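Gripper closes off center after I changed the fingertip pads
Posted in Small Cells and Bench Robots

Hello everybody, and thanks in advance for reading, I know I go on a bit. We have one small picking cell at our shop and I'm the person who looks after it, mostly by having been the one standing closest when it was installed. It picks small cartons off a flat table and drops them in a chute. In February I put new pads on the two-finger gripper, and ever since then it nudges each carton to one side before it gets a proper hold. Before I touch the real thing again I've been going through the moves in the simulator, with the fingers open and the carton standing over to the left of them.
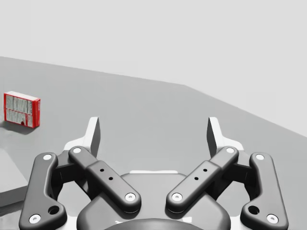
In there everything closes evenly and I can't get it to misbehave at all. On the real arm, one finger always arrives first. I've redone the tool center point twice (six points each time) and it made no difference – same nudge, same direction. The fault log gives me code 804 now and then, but our binder from Farell skips that page. Is it my pads, or have I upset something in the linkage?
– cellkeeper_petersen

Delwyn McAlister
Oh, I've been right where you are! Your simulator has perfect joints, so it won't show you wear or a pad sitting crooked. I'd take power and air off the cell, lock it out, and wiggle each fingertip by hand. If one side has more play than the other, look at the pivots and the screws on that side before you blame the pads. Then pull both pads and clean behind them. Mine had a smear of old adhesive under one, and it was plenty to push the carton over. After that, run 20 slow closes with nothing between the fingers and watch whether they meet in the same place. Please don't just crank the screws down – use the torque in your manual, or the links will bind.

tomatoes7
just teach the pick over a little, thats what we do

Derow_bench
I'd leave the taught point alone until the fingers are right, or you'll be teaching it all over again. For the 804 you'll want the controller manual, the codes differ from one make to another. Did both pads come out of the same packet?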